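An Afternoon at the Pearce Building: Notes from the Robotics Open Day

I attended the spring open day of the Grokow Institute on Friday, at the invitation of Marlene Rocha, who coordinates its public program. My own work is in records administration, and I have no training in engineering. I have, however, kept this journal of visits to laboratories, archives and workshops for a number of years, and several readers had written to ask whether I would include a robotics facility. I am pleased to do so now.

Visitors were received in the lobby of the Pearce Building and divided into parties of 14. Each party was given a printed schedule, a visitor badge and a short safety talk, which was clear and did not run long. We were asked to remain behind the painted line at all times and to hold questions until the operators had finished a task. Coats and bags were left on the second floor. I would advise future visitors to keep a sweater with them, as the demonstration hall was kept rather cool.

The principal demonstration concerned a task that any household will recognize: putting a mixed collection of small objects into a drawer. Two arms share the work from a single rail, and the objects at our session included toy microphones with a red glitter finish, a bottle or two, a garden hand fork and a glove.

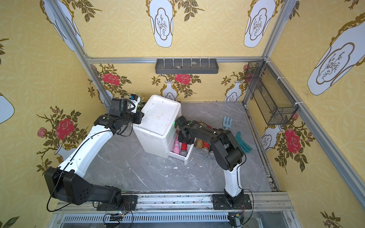

Grokow Institute – Two-Arm Manipulation Group – Pearce Building, Room 21

The group named above is one of the smaller ones at the Institute. Ms. Rocha explained that its members are chiefly interested in tasks that require two hands, and in particular in what one arm should do while the other is occupied. A person opening a drawer will steady the furniture without giving the matter any thought. For a pair of machines, that division of effort has to be learned or written down, and the group has tried both.

I had expected bare walls and a plain bench. The workspace is instead papered in yellow, with a pattern of white vases and red roses that would not have been out of place in my grandmother's dining room. Ms. Rocha told our party that the decoration is changed from time to time, so that the software does not come to depend upon one background. The present paper is known among the staff as the Dulero room, after the shop in town where it was purchased. Several visitors asked whether it was still in stock.

The operators sat at a desk to one side and began each session from there. I was struck by how little was said. One operator called out the name of the task, the other repeated it, and a note was entered in the log. The log stood at 1078 entries when our party came in, and a small screen beside the door showed the number to visitors. I understand that entries are made for unsuccessful attempts as well as successful ones, and that the group considers the former to be at least as useful. Those of us who keep records for a living will appreciate the principle.

Pace was the subject most often raised by the visitors. The arms are slower than a person, and members of our party who had seen polished films of robots at work were somewhat surprised. The operators answered patiently. They said that speed could be raised at any time, and that they preferred to leave it low while the methods were still being compared. I found the slow pace an advantage, as it allowed me to follow each movement and to ask better questions afterward.

The second part of the program dealt with grouping. Long objects with round heads are awkward to handle, we were told, and a cluster of them is more awkward still. A gripper that closes on one may easily push its neighbor, and the software must decide which item it means to take before it takes any. Microphones were used for this part as well, in pink, gold-brown, red and black, laid close together beside a tall white foam box. A gentleman near me asked why the items were not spaced apart to make the work easier. The reply was that few people keep their drawers in that manner, and he accepted this with good humor.
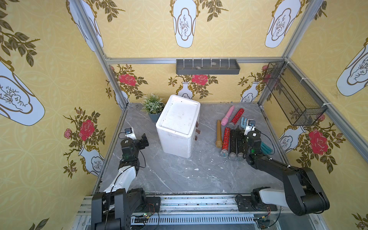 The Wrist Cameras

After a short pause for coffee, we were shown the small cameras that ride on the arms. I had not fully understood, until this point in the visit, how different the work looks from the position of the gripper. From behind the painted line, one sees the whole enclosure at once and forms a general idea of where everything is. From the wrist, the view is narrow and very near. A panel which had seemed slight from a distance becomes a wall, and an object lying on its far side may be largely hidden by it.

Ms. Rocha put several of these close views on the large monitor and invited the party to say what they saw before she told us. The exercise was a humbling one. Our party gave a number of confident answers, of which a fair share were mistaken, and I contributed two of the mistakes myself. She then directed our attention to edges, gaps and shadows, and asked us to consider how one might judge the depth of a narrow slot from a single view. The group's software, which is called Reltum, compares the wrist views with those from the fixed cameras for this purpose.

The view I remember best had the dark tip of a gripper finger against a white upright panel, with a gold microphone lying just beyond it and its mesh head partly tucked behind the panel. I also noticed scuffs and small specks on the plastic that I had missed entirely from where I stood. A student in our party asked whether marks of that kind confuse the system. She was told that they can, and that they can also be of help, as a perfectly clean surface gives the software little to compare from one view to the next.

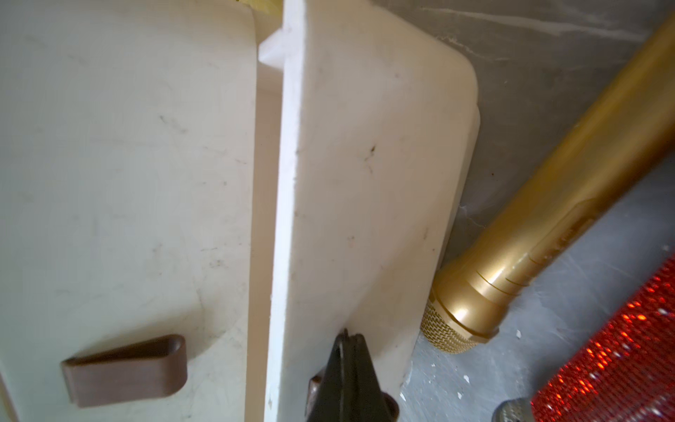 Practical Information for Visitors

The Institute holds its open day twice a year, and the next is planned for December. Places are free but must be reserved through the front office, which replies to letters and electronic mail alike. Sessions last a little under two hours, and the final party is admitted at 6 in the evening. The hall is reached by elevator, and folding chairs are set out for those who would rather not stand – I made use of one during the second part and my view was not affected.

Photography is permitted behind the line, without flash. Children are welcome when accompanied by an adult, although the question period may try the patience of the youngest. Parking behind the Pearce Building is limited, and I would recommend the bus, which stops across the street.

I wish to thank Ms. Rocha and the operators for their courtesy, and for answering by mail the further questions I sent after my return. I have asked whether the group would receive a second visit once the wallpaper has been changed, and will post the date on this page when I have it.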